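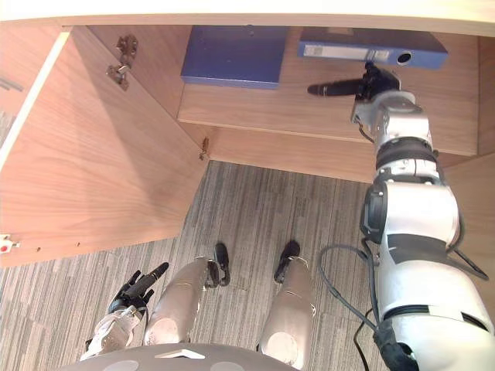
Daranee Duangkaew wrote back to our first notice that she would believe in a tidy office the day she could find a lease in under a minute, and that labeling every binder had never got her there. Fair enough. We have our doubts too, and we want people who share them.

Trudoto is looking for office workers in Granport to take part in a filing trial this January. You would use a desk cabinet with a door, a shelf, binders and flat boxes, and put papers away by one of two methods. One is the Wanigasekara system, which promises a lot - spine out, one subject per binder, nothing stacked. The other is whatever you do now.

We need 100 people. It takes two sessions, the second on a Friday at 4 p.m., when most filing goes wrong. You will be asked to find papers you put away in the first session, and we will time you.

You should handle paper files at least weekly. Professional organizers need not apply, and please don't tell us that a blue binder calms the mind.

Pay is a Plistbridge gift card at the end of the second session. No card for one session only - we've been burned before.

Write to Bohdana Moroz at the Trudoto front desk. Say what you file and what you lost last.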